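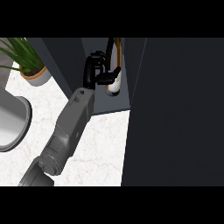
Ticket 1000: Invoice emails from Oltis not reaching customers
Opened by: Glenys Tomoana, Ukside accounts
Assigned to: Munther Nimri
Priority: 2
Opened: 27 October 2025

Glenys: Customers say they have had no invoices since the Oltis update. Oltis marks them all as sent. Nothing in my junk folder and no bounce messages.

Munther: Sent a test invoice to my own address. Did not arrive. A plain email from the same mailbox came through straight away, so the mailbox is fine.

Munther: Mail log shows 7 messages held at the gateway. Reason given is sender not allowed. Oltis is now sending from a new server that is missing from our SPF record.

Kane Maihi: Added the new server to the record. Please allow time for it to update.

Munther: Test invoice received after 2 tries. Released the held messages.

Glenys: Flekovside have theirs now. Shin still waiting.

Munther: Shin's address has a full stop missing in the customer record. Please correct it and resend.

Glenys: Done, they have it.

Status: Resolved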